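Old computers, and why I still have four of them

Quick one today, I have bread in the oven and 12 minutes on the timer. Will probably run over. Will probably burn it.

So. The closet. We moved in March and I told myself the computers would not come with us. They came with us. Two towers, a laptop with no hinge on the left side, and the beige thing from college that I am pretty sure still has my thesis on it. Wrapped in towels like they were the good china.

Ruth Pacheco (my sister in law, hi Ruth) stood in the hallway and asked what I was keeping them for. And I said the photos. She said which photos. I did not know which photos.

That bugged me for weeks so I finally started going through them at night, after dinner, one machine at a time.

First tower wouldn't start. Nothing. Fan twitched and that was it. Tried a different outlet, tried a different cord, tried saying please. Then I read for an hour on an old message board where everybody is rude but they know what they're talking about, and they all said the same thing — reseat the memory. Take it out, put it back in. That's the whole fix?? Apparently that's the whole fix, a lot of the time.

I had never opened one of these. Years of owning computers and I thought there was some kind of seal you'd break. There's no seal. A side panel and you're in.

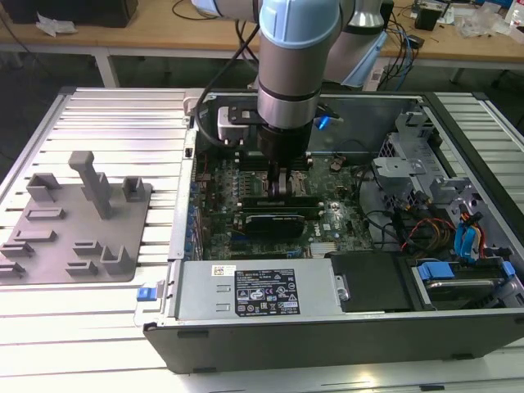
Inside a Dell desktop, down by the memory slots.

Anyway it worked. Third try, because the first two times I hadn't pushed hard enough. You have to push harder than feels polite.

And then it booted and there was my old desktop background, a lake, and I got weirdly choked up over a lake I have never been to. It came with the computer I think.

What was on it:

A folder called STUFF. Inside that a folder called STUFF 2. Inside that, tax returns.

100 or so songs I would not play in front of another person.

A half finished letter to the landlord on Dreltow Street about the radiator. Very angry. Good letter. Never sent it as far as I remember, and we froze that whole winter.

63 photos from the trip to Cluvunach, the one where it rained every day and my mom bought everyone the same hat. I thought those were gone. I really did. I'd told my mom they were gone. She was nice about it in that way where you know she's not fine about it.

So I called her. It was almost ten at night and she picked up like somebody had died. I said no no, I found the hats. She made me describe them to her over the phone one at a time. The one by the ferry, the one where my dad is pretending to eat the menu. He's been gone a while now and there just aren't that many of him being silly, he usually straightened up when a camera came out. We were on till past eleven.

I had them printed at Antoniadis, the copy place by the pharmacy. Real prints, matte, the small size. The kid at the counter asked if I wanted them "enhanced" and I said absolutley not. They're blurry. It was raining.

OK bread is out. Little dark on one side, fine.

The other tower was less exciting. Mostly it's my husband's old work stuff from when he was at Trosatov, spreadsheets about pallets. He looked at the screen for a second and said "oh, pallets" and went back to the couch. That one can go.

The laptop I got to turn on but it wants a password and I have tried every dog. If I ever used a smart password in my life it was that one time. I have a notebook somewhere with passwords in it but the notebook is in a box and the box says KITCHEN MISC and there are 13 boxes that say KITCHEN MISC. I labeled those. Me, with a marker, thinking I was being so organized.

Haven't touched the beige one. Kind of scared of it. I was a bad poet in college.

Things I'd do diffrent, if you've got a closet like mine:

Write on the outside of the computer what's on it. Masking tape. I did this now, feels silly, works great.

Copy the photos off first, before you go poking around reading old letters. I did it backwards and spent an entire evening on the radiator thing while the pictures sat there on a drive that could have quit any second.

Copy them to two places. One of my places is a drive at my mom's house, in the drawer with the batteries. She likes having it. She calls it the hat drive.

Don't toss the old machine the same day. I went back twice for stuff I forgot.

The county takes old electronics at the transfer station, mornings only, and you have to wipe the drive yourself before you bring it in. I have a bookmark for how to do that which I haven't read yet. So the pallet tower is sitting by the back door and we're all stepping around it.

Ruth has asked for a set of the prints too btw. After all that in the hallway! I'm making her one. Hers gets the picture where the hat is over her whole face.

Next week I'll do the soup post I promised, I know, I know. Somebody remind me to buy leeks.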